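Flavar Wash & Fold
Frequently Asked Questions

Most of what follows came in by phone, some of it at the counter, and one or two were shouted through the door after closing. If yours isn't covered, call us or come by. The shop is at 794 Innes Street in Losbridge, next to the place that sells only lamps.

What do you do, exactly?

We wash your clothes, dry them, fold them and give them back. That is the whole business. We don't do dry cleaning, we don't do leather, and we no longer do the thing with the wedding dress, so please don't ask whether your cousin told you the truth about that.

How do I drop off?

Put everything in a bag, bring the bag to the counter, tell us your phone number and go live your life. Any bag will do as long as it closes. We have had pillowcases, a duffel, a tent sleeve and a Halloween pumpkin bucket, which does not close and which we accepted anyway, in a weak moment.

Do I have to sort it first?

No. We sort by color and by weight of fabric. If you do sort it, and you put the two halves in two bags with notes pinned to them, we will admire you and then sort it again.

How long does it take?

In before 9 a.m., ready the same evening. In after 9 a.m., ready the next evening. The clock we go by is the one over the dryers. It runs slightly ahead of your phone, and we've heard all the arguments.

Can you do it faster?

Sometimes. Ask at the counter and watch our faces. If the machines are free we'll say yes and charge you the rush fee on the board. In August, when the students move in and discover that their sheets have been in a basement since spring, the answer is no.

How is everything folded?

Shirts in thirds, sleeves in, collar up. T-shirts in a flat square that will stand on its edge in a drawer if you're that sort of household. Pants along the crease if there's a crease, and down the middle if there isn't. Towels in thirds the long way and then in half. Fitted sheets are folded as well as a fitted sheet can be, and we'd ask you to judge us by the towels.

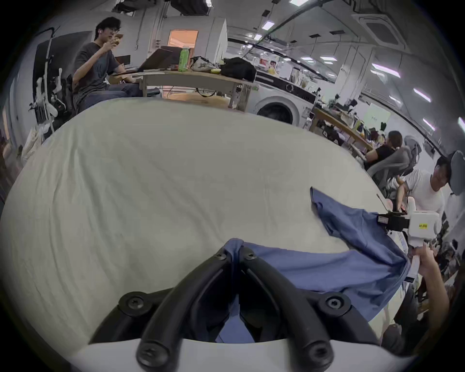 If you like your things folded some other way, tell us once and we'll put it on your card. We have customers who want everything rolled. We have one who wants the socks left as singles, for reasons of his own, and they go home in a paper sack like dinner rolls.

Can I get my shirts on hangers?

Yes, if you bring the hangers. Bring ones that match or don't, but bring enough. We keep a few wire ones behind the counter for emergencies, and your forgetting is starting to stretch the meaning of the word.

What detergent do you use?

A plain unscented liquid, unless your card says otherwise. You can also bring your own, labeled with your phone number. Please bring it in a bottle with a cap. Powder in a sandwich bag makes for an awkward conversation if anyone official ever stops in.

Do you use fabric softener?

Only if you ask, and never on towels. It makes them feel lovely and dry nothing. You may overrule us on this, since they're your towels and it's your shower.

Will you get the stain out?

Maybe. Tell us what it is and when it happened, and tell us the truth. "Probably coffee" has sent us down the wrong road more than once. Grass, sweat, most food and most wine come out if they're fresh. Ink is a coin toss. Paint that has had a summer to settle in belongs to the shirt now.

And please don't try to fix it with hot water first. Heat cooks a lot of stains right into the cloth, and by the time it gets to us we're mostly there to offer comfort. Cold water, a little plain soap, and hands off until you can get here.

Something shrank. Now what?

Bring it back with the tag still in it. If the tag says warm is fine and we washed it warm and it came out sized for a doll, we'll credit you up to $300 per order, which covers most of what people really wear. If the tag says dry clean only, we should have caught it, and usually we do. If you cut the tag out because it was itchy, we understand completely and can't help you.

Sweaters are worth a word of their own. Wool doesn't go in our dryers. We wash it cold and lay it flat, and that adds a day. If you're handing over a bag with a wool sweater somewhere in the middle of it, say so at the counter. They hide inside sweatpants.

You lost my sock.

We may have. Check the inside of the fitted sheet first, both the corners you can see and the ones you can't. Check the sleeve of anything fleece. If it still hasn't turned up, call us and we'll look through the basket of orphans. Socks stay in the basket for three months. After that they become dust rags, and you may recognize one someday on the front window.

What if you gave me somebody else's clothes?

Then somebody else has yours, and they're calling too. It doesn't happen often, but when it does the cure is speed. Don't wear them, don't wash them, and don't send us a photo of yourself in them (this has occurred). Just bring the bag back and we'll untangle it.

Do I need to empty my pockets?

You need to, yes. Will you? We go through them anyway. Coins, bills, keys and anything with a chip in it go in an envelope stapled to your bag. Tissues go in the trash, along with whatever good feelings we had about you. Lip balm is the worst of them. A single tube can ruin a whole dryer load, and it always seems to be the cherry kind.

Is there anything you won't take?

Anything with gasoline or motor oil on it, even a little. It's a fire risk and we'd like to keep the building. Also no rubber-backed bath mats, no pillows stuffed with beads, and no horse blankets. The horse blanket rule is newer than you'd think.

Do you do comforters?

Up to king size, priced by the piece. Down is fine, but it takes several trips through the dryer, so give us an extra day. If it's leaking feathers when you bring it in, tape the hole. We mean that kindly.

Where can I sit if I'm waiting?

There are chairs along the front window and a table you're welcome to use for folding, homework, bills or lunch. The crossword book on the shelf belongs to everyone. Whoever is filling it in with pen should think about what they're doing.
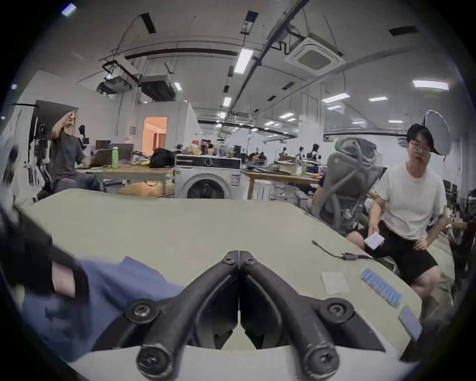 Large table, light beige.

If you're folding your own things on it, please wipe it down first, even when it looks clean. People eat powdered donuts here.

So I can do my own laundry here too?

Yes. The front row of machines is self-service and takes coins or a card. The last load needs to go in an hour and a half before we close. A wash and a dry won't fit into less than that no matter how hard you stare at the door, and we do lock up on time.

Please don't leave finished loads sitting in the machines. If someone is waiting and you've gone off somewhere, we'll move your things into a basket. We'll be polite about it and we won't look at anything, but they will be moved.

Do you pick up and deliver?

In Losbridge, yes. In Nikov, yes, but only on the near side of the bridge. We tried the far side for one winter and the van still makes the noise. Leave your bag on the porch by 8 a.m. with a tag on it so we don't take your recycling. We have taken someone's recycling. It came back very neatly bundled.

Do I have to be home for delivery?

No. We'll leave the bag wherever you tell us to, in the garage, behind the planter or with the neighbor you're on speaking terms with. If it's raining and the porch isn't covered, we'll take it back to the shop and try again the next day. A wet bag of clean laundry is a sad thing for everyone.

How do you charge?

By the pound, weighed dry at drop-off, with a minimum that's posted on the board. We keep prices off this page because the last time we put them here we forgot to change them for two years, and people printed them out. Call and we'll tell you today's.

Do you take tips?

There's a jar. Nobody watches it. Cookies have also been accepted, though please label them if there are nuts.

Can I leave my laundry with you while I'm on vacation?

For a couple of weeks, sure. Tell us when you're back and we'll keep it on the shelf. Beyond a month we start charging a small storage fee, and beyond three we start trying to reach you by every number on your card, including the one for your mother.

Do you do alterations?

Buttons, if you have the button. Everything else we send you down the street for. We did try hemming for a short time, and there are still a few pairs of pants in Losbridge that lean to the left.

Why does my laundry smell different when I get it from you?

It doesn't smell like anything. That's the unscented detergent. A few people find it unsettling at first. Give it a week, or bring us the lavender stuff and we'll put it on your card.

Is the shop open on holidays?

The big ones, no. The smaller ones, usually, until noon. Look for the sign in the door, and if there's no sign, try the handle.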